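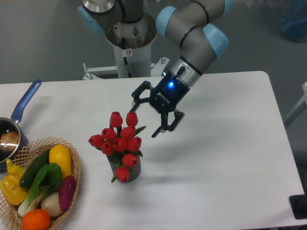

A white table on a gray floor. Photo: Gayan Weerakoon

Search news, notices and documents
Go

Mamance to change peak-demand billing for small business customers in Tondholm

14/08/2023

Electricity supplier Mamance will change the way it bills peak demand for small business customers in Tondholm. The new method applies to 885 metered connections, most of them workshops, print shops, bakeries and offices on the low-voltage network. Homes are not affected.

Under the present tariff, the demand charge is set by the single highest reading in the billing period. One short peak, such as several ovens or compressors starting together, fixes the charge for the whole period. The new tariff uses the average of the four highest readings, with no more than one reading taken from any day. The energy price per kilowatt-hour and the standing charge stay the same.

A separate minimum applies to connections rated above 100 amperes. These customers will be billed for at least 10 kilowatts of demand, even in periods when the premises are closed. Customers at or below that rating have no minimum.

The readings will come from meters already in place. Mamance says no site visits are needed except where a meter does not report remotely. In those cases the old method continues until the meter is replaced, and the customer is told in writing before the switch. Replacement is free of charge, but any work on the customer's side of the main fuse has to be ordered from an electrician.

Billing software supplier Priniso has changed the invoice layout to match. Each invoice will list the readings used, with the date and start time of each. The old layout showed only the final figure, and most written complaints about the demand charge concerned the missing date and time.

The effect on individual bills depends on how the load is spread. A business with one unusual peak in the period will pay less. A business that reaches the same level every working day will see almost no change.

Customers who want a lower rating on their main fuse can apply through the network desk. An application made in August is handled under the current fee schedule. The form asks for the connection number, the present fuse rating and a list of fixed equipment.

Recent items
Water pressure tests on the Karppinen main
New opening hours at the Tondholm recycling yard
Network desk: how to read a load curve
Street lighting repairs, August list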